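Notes d'intervention - Entretien et réglage d'une cellule de réassort en rayon
Lesego Maluleke, 12 octobre 2022
Version orateur, ne pas distribuer

Ouverture (2 min). Me présenter, rappeler le périmètre : une seule cellule, celle d'Ornow, dans la réserve de Stollelthorpe. Je ne parle ni de la flotte ni de la planification. Tout ce qui suit concerne le bras, le préhenseur, la caméra de poignet et le rayonnage.

Point de départ : la tâche de référence est la prise d'un pot par le couvercle, sur la tablette du milieu. C'est elle qui fixe les tolérances de toute la cellule.
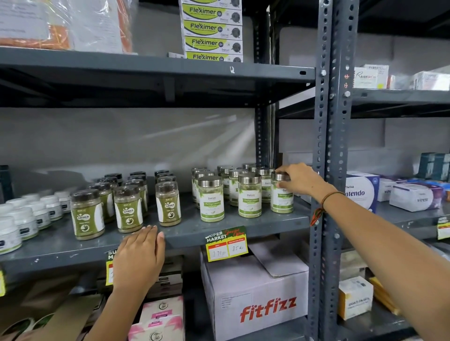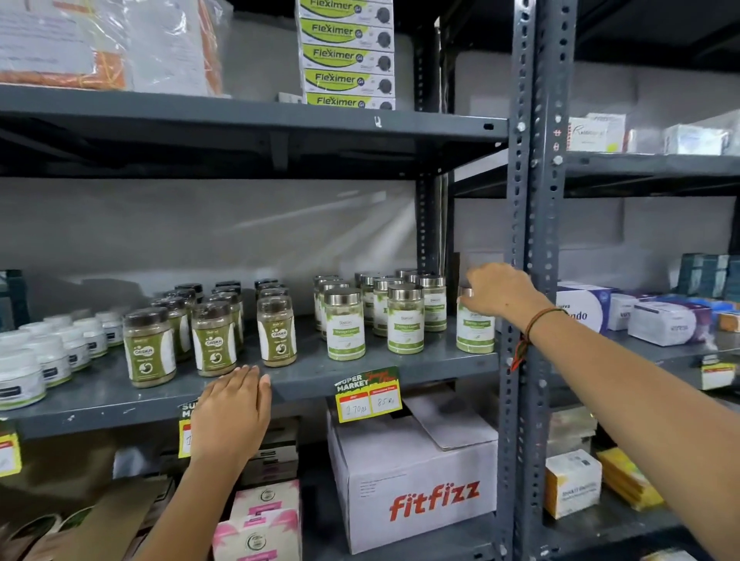
Tablette du milieu, main droite sur le couvercle argenté d'un pot de moringa, main gauche sur le bord avant.

Laisser dix secondes, puis enchaîner sur la géométrie.

1. Référentiel du rayonnage
Le repère de la cellule est attaché au montant perforé, jamais au bord de la tablette. Une tablette fléchit sous charge, le montant beaucoup moins. Trois touches au palpeur : une en bas, une à hauteur de la tablette du milieu, une en haut. Si l'écart entre la première et la dernière dépasse la tolérance inscrite sur la fiche, on reprend les pieds de nivellement avant de toucher au logiciel. En mars, nous avons fait l'inverse et perdu une demi-journée à corriger dans le programme un pied dévissé.

2. Caméra de poignet
Les couvercles métalliques posent un problème de reflet. Les couvercles sombres posent le problème opposé : peu de contraste avec un rayonnage gris foncé. Un seul temps d'exposition ne convient pas aux deux. Réglage retenu : deux acquisitions, une courte et une longue, fusionnées avant détection du contour. La fenêtre de protection se nettoie au chiffon microfibre sec. Pas d'alcool - le traitement antireflet ne le supporte pas.
Étalonnage : mire fixée au montant, 360 vues, bras déplacé entre chaque vue. On conserve le fichier précédent tant que le nouveau n'a pas passé l'essai de prise.

3. Préhenseur
Trois doigts, patins en silicone, fournisseur Rotich. L'usure commence toujours sur l'arête interne. Contrôle visuel toutes les 900 prises, remplacement à 2 997 même si le patin paraît sain. (Question probable : pourquoi ce chiffre. Réponse : trois magasins de pièces de 999 cycles dans l'ancien compteur, et la valeur est restée.)
Couple de serrage des vis de patin : voir fiche. Frein-filet faible uniquement. Après remplacement, refaire le zéro d'ouverture, doigts à vide, puis l'essai sur pot étalon.

4. Approche et dégagement
Approche verticale impossible sous la tablette supérieure dès que le pot est en deuxième rang. On entre donc de biais, on redresse au-dessus du couvercle, on descend à vitesse réduite jusqu'au seuil d'effort. Le dégagement suit le trajet inverse.
Attention aux étiquettes de prix fixées sur le chant : elles dépassent et peuvent accrocher le câble du poignet. La zone interdite du programme doit les englober. À revérifier après chaque changement d'étiquette.

5. Panne type
Défaut 199, « effort hors plage à la descente ». Ordre de recherche :
- patin décollé ou monté à l'envers
- zéro d'ouverture perdu après coupure
- câble du capteur d'effort pincé au coude
- repère du rayonnage décalé
Dans cet ordre. Les deux premiers se vérifient sans outil. Pour le câble, consigner la cellule, déposer le capot du coude, contrôler la continuité bras replié puis bras tendu. Un câble entamé se remplace, il ne se gaine pas.

6. Remise en service
Vitesse réduite, dix prises au premier rang, dix au deuxième, porte fermée. Signature au cahier. L'atelier de Flustancombe garde un poignet complet en stock - délai d'échange à confirmer avant la séance.

Questions (10 min). Si l'on m'interroge sur les emballages souples : non traités par ce préhenseur, renvoyer à la fiche ventouse. Garder la fiche des couples sous la main.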